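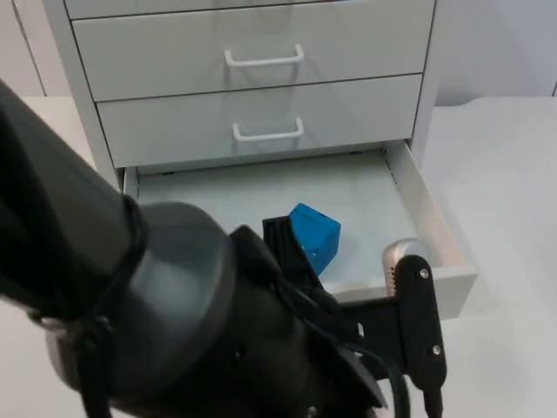
Figure 1. Picking from a drawer: black arm, white cabinet, blue block in the open bottom drawer.

Work and Automation, Unit 5
Small-parts picking and the people who used to do all of it
Course notes by Troels Hauksdóttir, revised 30 January 2022

Read these notes before the seminar. The case is the spare parts room at Thygesen, a company that repairs pumps and small motors. The room fills orders for the repair benches and for customers who send for a single part. We use it because the change there was modest. One arm went in, the staff stayed, and the work still looks different from what it was.

1. The job before the change

A picker took a slip, walked to the right cabinet, opened a drawer, took the part, closed the drawer, and set the part in a tray with the slip. On a normal shift the room handled around 400 slips. The pickers also answered the phone, helped mechanics who came to the counter with a broken part and no number for it, and put returns back where they belonged.

None of the second group of tasks was in the job description. Keep that in mind for section 4.

2. What picking from a drawer involves

For a person this is one action. For planning purposes it has to be broken up:

Find the drawer.
Get hold of the handle and pull the drawer out far enough.
Find the part on the drawer floor.
Bring the fingers to either side of the part without hitting the drawer wall.
Close on the part, lift it clear of the rim, and place it.
Push the drawer shut.

Figure 1 belongs to the fourth line. One finger is inside the drawer and the other is outside the front rim, with the blue block between them. Look at how low the wrist is compared with the cabinet. A bottom drawer leaves the arm little height to work with, and the low walls of the tray are still something to steer around. The handles on the closed drawers above are plain U-shaped bars. When you plan a cell, look at the handles early. A bar gives a gripper something to hook or hold, and a recessed finger pull may not.

Practice work of this kind is usually done with simple blocks before real stock is brought in. A block has flat faces and keeps its shape. A bag of washers does neither, and at Thygesen bagged parts are still picked by hand.

3. How the work was divided

The company sorted its stock into three groups.

Group A: single rigid parts, one kind to a drawer. These go to the arm.
Group B: parts in bags, parts with loose wires, anything oily. These stay with people.
Group C: parts that the arm can pick but that somebody has to check, usually because two versions look alike.

Group C caused the most argument. The first plan had one person check every Group C pick at the end of the line. The pickers objected that this was a worse job than the one they had, as it meant standing in one spot and looking at parts somebody else had chosen. After 2 months the plan was changed. Checking now rotates, and nobody does it for more than 20 minutes at a stretch.

The software that hands out the slips is called Grekell. It sends each slip either to the arm or to a person's screen. Pickers can pull a slip back from the arm by hand. Management did not want this feature at first, and it is now used every day, mostly for rush orders.

4. What changed for the staff

These points come from interviews by Sylvain Le Goff, who spoke with 13 people in the parts room and at the repair benches.

Walking went down. Several older pickers said their knees were better for it, and most of them mentioned the bottom drawers in particular — bending was the part of the job they disliked most.

Interruptions went up. When the arm stops, a person has to go over, see why, clear it, and restart. A stop is often something minor, such as a drawer that is not fully open or a part lying against the side wall. Each one takes little time, but it comes in the middle of something else.

Knowledge moved. A picker who opened the same drawers all day knew which parts were running low without looking at a count. With Group A on the arm, that knowledge faded within a season. The company now does a short stock walk each morning to make up for it.

The counter work became visible. Once picking was split off, it was plain how much time went into helping mechanics identify parts. In May the job description was rewritten to include it, and the pay grade was reviewed. The review moved some people up and left others where they were, and this is still a sore point.

New starters learn more slowly. Under the old system they learned the stock by picking Group A, the easy parts. Now they begin with Group B. One supervisor has started switching the arm off for part of the day when a new person is on shift.

5. Terms to know

Cell: the arm, its table, the storage it reaches, and the area around it that people must enter with care.
Exception: any pick the arm does not finish without help.
Handover: the point where a part or a task passes from machine to person, or back.
Residual task: work left to people after the rest has been automated. It is often described as what the machine cannot do, but at Thygesen some of it was a choice about cost.

6. For the seminar

Bring one page on a job you have done yourself. Break one routine action into steps, as in section 2. Mark the steps you would hand over and say who would deal with the exceptions. Then write down one thing you learned on that job only by doing the routine part.

We will also compare Thygesen with the Nandel warehouse from Unit 4, where the pickers were not consulted before installation. Have your Unit 4 notes with you. The Zallow reading is optional, apart from the chapter on shift rotation.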